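3.2 Containers and closures

The study was limited to single-use bottles of the kind sold for still water, since these made up most of the drinks containers collected at the Cuvham and Womstead sites. Of the 264 bottles entered in the February inventory, 149 had a wrap-around label on the lower body and a ribbed screw cap. The remaining bottles differed in one or both respects and are treated separately in Section 3.4. Nominal volume was recorded from the label where it could be read. Two volumes account for nearly the whole sample, 500 ml and 1000 ml, and the larger size was found mainly in shared offices.

Each bottle was divided into four zones for coding: closure, neck, shoulder and labeled body. The zones follow Rankin's earlier scheme for glass containers, with one change. In glass the shoulder is usually smooth and can be described by a single radius. In thin-walled plastic it often carries facets or ridges, and a single radius is of little use. We therefore coded the shoulder by surface type (smooth, ribbed, faceted) and left curvature out. Figure 3 gives a bottle coded as faceted, with a short neck and a flat-topped cap.
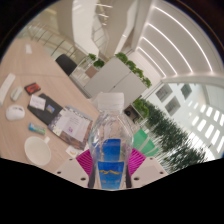 Figure 3. Clear bottle with translucent white ribbed cap, faceted body and blue label on the lower body.

Label position matters for two of the measures reported below. A label on the lower body leaves the shoulder transparent, so that the far side of the label can be seen through the near wall. Coders working from photographs sometimes took this darker area for a second label. After the first round of coding Palamarchuk added a rule to the manual: any printed area seen through the plastic is assigned to the main label unless a gap in the wrap can be found. Agreement between coders on label count improved once the rule was in place, and the first-round records were recoded.

Reflections were a further source of error. Facets on the shoulder return bright highlights and break up the outline of whatever stands behind the bottle, which makes fill level hard to judge by eye. Fill level was therefore taken by weight for all bottles – the Galbraith bench scale was used at both sites – and the visual estimate was kept only as a check. Small lettering on labels was often illegible in the photographs. In those cases the brand field was left blank, even where the color and artwork suggested a particular product.

Background objects were not removed before coding. Bottles were recorded on the desks and tables where they were normally used, among other items, and the Vostine protocol asks that these surroundings be left as they are. A separate field notes the surface material and any item lying close enough to affect the apparent outline of the base.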